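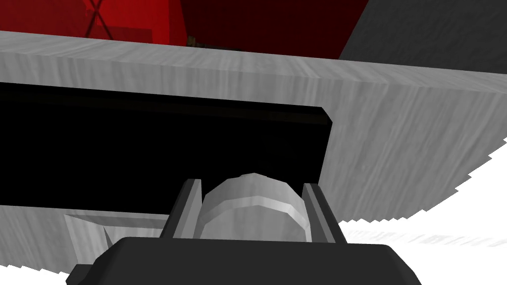
The view from behind the gripper in our simulator, with the grey grained slab ahead and the red surfaces at the back.

News from the robotics club

Well, what a term it's been, and I've hardly had my head out of a laptop for any of it! Those of you who came to the February open evening will remember us promising a robot arm that could do something useful by summer. We're getting there (slowly), and nearly all of it has happened on screen in the simulator.

There are nine of us now, up from six at Christmas, and we've split into three little teams. One builds the virtual rooms, one does the arm itself, and mine writes the code that tells the gripper where to go. I say "writes". Mostly I change one number, press run, groan, and change it back again.

The view at the top is the one my team stares at most. You're looking over the gripper's shoulder, more or less, with its two fingers pointing up towards the join between the black panel and the grey grain. It took me ages to get used to working from so close in. You lose all sense of how far off things are, and I kept wanting to lean round the side of my screen for a better look!

We've called our code Ateo, after a long argument and a packet of custard creams. The room-building lot went for Gultlow, which I still think sounds like a village with a bad bus service. Each team keeps its own notebook and we swap every fortnight, so please, please write the date on your pages. I spent a whole lunchtime following somebody's old settings.

Next up is the Somberg Cup, where we'll get up to three goes at the set task and only the best one counts. We're having a full practice run on Mon 6 June in the computer room, straight after school, and anyone is welcome to come and watch or have a turn at the controls. You don't need to know any coding. Bring your own drink, keep it well away from the keyboards, and if you've borrowed the long extension lead, can we have it back by then?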